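Robots at Work: Who Packs the Snack Bags?
Home / Kids' Corner / How Things Work
Feb 26, 2024

Have you ever opened a gift bag full of snacks and wondered who put them in there? At Clonska, a company that fills snack bags for schools and offices, it used to be people every time. Now robot arms are learning to help!

Why is a snack packet so tricky?

Picking up a wooden block is easy for a robot. A block stays the same shape. But a snack packet is slippery and wrinkly, and it bends when you touch it. Squeeze too hard and you get crumbs. Squeeze too softly and, whoops, it's on the table!

A robot arm has joints, a bit like your shoulder, elbow and wrist. Its hand is called a gripper. The grippers at Clonska have stiff black fingers, and small cameras near the wrist help the arms find the packet. Try picking up a bag of chips with only your thumb and one finger. Now try to drop it neatly into a bag without looking away. It takes practice, and robots need practice too.
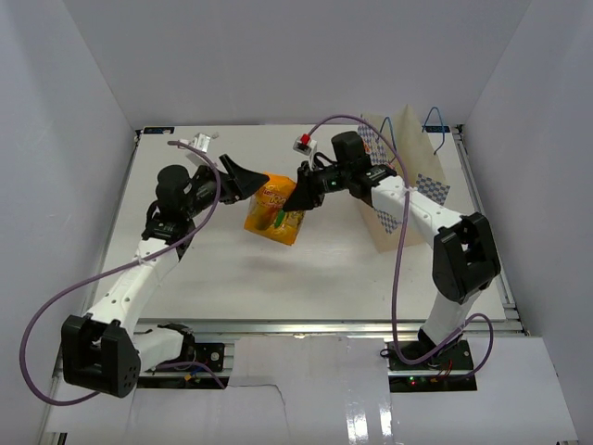
What do the people do now?

Plenty! Ilse Lenz packed bags by hand for 3 years, and on a busy day in September her team filled 3,088 of them. "My wrists were so tired I couldn't open a jar of pickles," she says. These days she teaches the arms. She guides them through a move, over 20 times if she has to, and then watches them try it alone. She loves it when they get a hard one right.

Not everything about the change was easy. Some workers had to learn new jobs, and Teodor Munteanu was worried at first that he wouldn't like his. Now he checks the finished bags and fixes the arms when something comes loose. He does miss chatting across the packing table, so the team eats lunch together every day.

Words to know

Automation: using machines to do a job that people used to do by hand.
Gripper: the part of a robot arm that holds things.
Joint: a place where an arm can bend or turn.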